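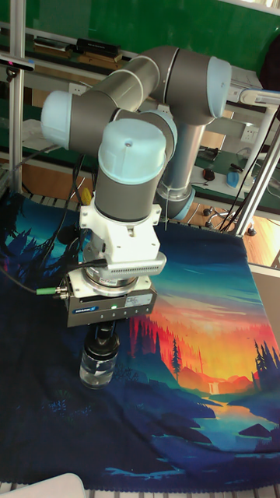

Figure 4.1 A scenic print in use as a table covering, with a small capped bottle held just over it.

Chapter 4
The Printed Cloth and What Gets Put on It

Words to know: ground, motif, repeat, scenic print, placed print, drop, value contrast

A plain white tablecloth asks very little of you beyond a lifetime of stain removal. A printed one has opinions. It has a top and a bottom, a busy part and a quiet part, and sometimes a sun going down behind a mountain range at the exact spot where you meant to put the bread.

In Chapter 3 we dealt with fiber and weave, and those of you who survived the burn test will be glad to hear that nothing gets set on fire in this one. We turn now to the surface of the cloth. How is a picture laid out on fabric? What happens to that picture when the fabric goes flat on a table? And why do perfectly good objects vanish when you set them down on it?

Repeats and scenes

Most printed cloth sold by the yard is built on a repeat. One motif, or a small group of them, is printed over and over until the roll ends or the buyer's money does. You can cut a repeat almost anywhere. Daisies don't mind.

A scenic print is less forgiving. The whole cloth is one picture, planned to the edges, and it is sold as a single piece. Trim a strip from the wrong side and you have removed the weather. The landscape cloth used in this chapter is of this kind: dark hills and pines in navy and teal, an orange and yellow sunset, and a pale blue river that winds toward the lower right. It was drawn to be looked at head-on, like a poster. On a table, only the person on one side gets that view. The person opposite gets an upside-down river and is usually too polite to mention it.

Mills have tried to solve this. Dadora Mills once offered a tablecloth, pattern 1603 in its spring book, with a harbor printed along each long side so that both rows of diners could admire the boats. The two skies met in the middle under the centerpiece. It sold well to people who owned large centerpieces.

Clear things on dark ground

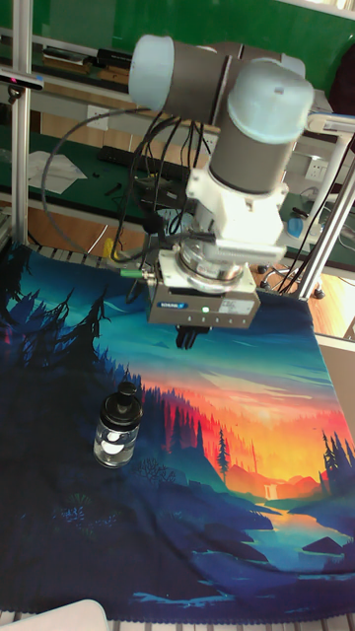

Figure 4.2 A clear bottle with a black cap on the dark blue part of the print. Compare the cap with the body.

Value contrast is the difference between light and dark, and it matters more than color when you want a thing to be seen. Look at the bottle in Figure 4.2. Its black cap is sitting over some very dark company. The body is clear and so is the liquid in it, and a good part of what the eye catches is white: reflections, or perhaps patches of label. Take those away and you would be finding this bottle with your elbow.

Now imagine it moved to the orange sky. The black cap would stand out at once. The clear body would do what clear bodies do, and borrow whatever is behind it.

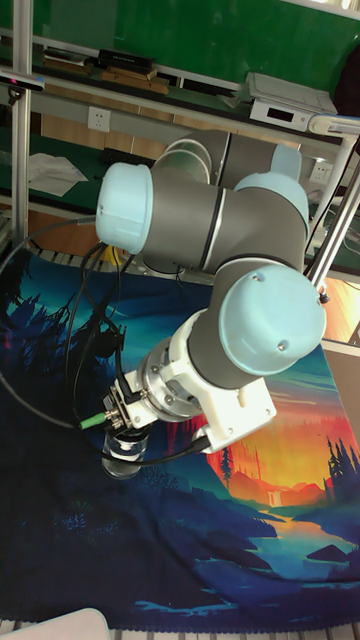 Setting a table on a scenic print is mostly a matter of deciding which parts of the scene you can bear to lose. Plates are ruthless. A dinner plate covers a village without noticing, and a casserole can take out a whole county. Glassware is kinder, since it lets the print show through and marks its own place with a few highlights. The clear cup over the landscape cloth is doing this with its white glints, and it would be a gentle guest on the small pale waterfall in the middle of the sunset, where a plate would end the matter. Students in the display course at Tambunan House are told to lay out the glasses first and stand back. Most of them lay out the plates first and then argue. 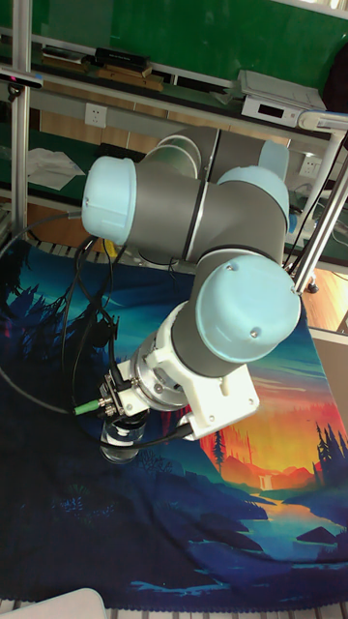 4–2

Reflection works in the other direction too. Glass picks up color from the cloth beneath it, and the cup hanging over the fabric partly reflects its blue. A shopkeeper who wants clear glass to look perfectly clear will put it on white or pale gray. The Brollow catalog photographs its tumblers this way, which is honest enough, although customers then take them home to a purple tablecloth and write letters.

Before you go on

Borrow a scenic cloth, a clear glass and a small dark-capped bottle. A beach towel will do if your household does not run to scenery. Lay the cloth flat with no folds. Put the glass on the darkest area and sketch only the edges you can really see from your chair. Move it to the lightest area and sketch it again. Do the same with the bottle, then walk to the opposite side of the table and note which parts of the print no longer make sense.

Keep your sketches. You will need them in the next section, where we measure the drop of a cloth and find out why yours is longer on one side.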